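Pamden Institute Calls for Clear Timetable on Customs Transition Rules

PAMDEN, 6 October 2019. The Pamden Institute for Trade and Law today published a report urging lawmakers to settle the rules that will govern cross-border trade once the present customs agreement ends in December. The report, titled "Before the Deadline," finds that many small exporters do not know which forms, tariffs or product standards will apply to goods already under contract.

Researchers surveyed 549 companies that sell goods abroad. Of these, 70 percent said they had received no written guidance on the change. Many had put off new orders or held back on hiring until the position is clear.

"A treaty can end on a single day, but the laws that depend on it have to be replaced one by one," said Rosalie Mayrhofer, director of the Institute and lead author of the report. "Lawmakers still have time to do this work properly. They should publish the draft rules now and allow a fair period for comment."

The report reviews 2116 separate provisions in domestic law that refer to the current agreement. Most could be carried over with small changes in wording. Others, including those on product safety, rules of origin and the recognition of foreign court judgments, will need new legislation.

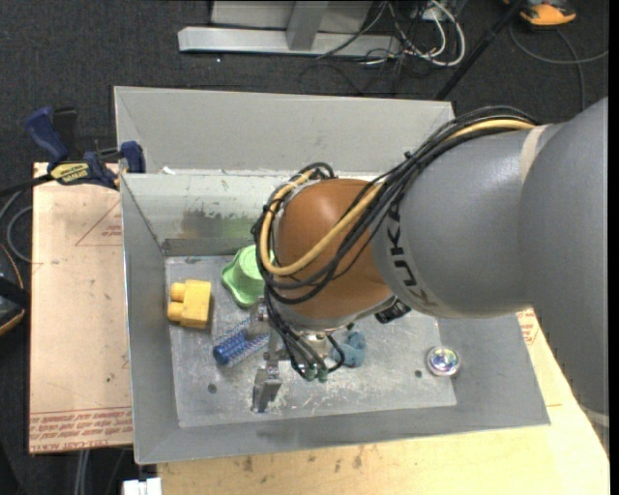

What happens to goods that are in transit when the agreement ends?

Under the Institute's proposal, goods shipped before the end date would be treated under the old rules until they reach their first place of delivery.

The Institute makes four main recommendations: a published schedule for all remaining bills, a standstill on tariffs for goods under existing contracts, a single office to answer questions from businesses, and a review by the legislature after the first year.

The report was prepared with legal research from Steiner and trade data supplied by Vorow. Neither firm had a role in drafting the recommendations. Copies are available on request from the Institute's press office in Pamden.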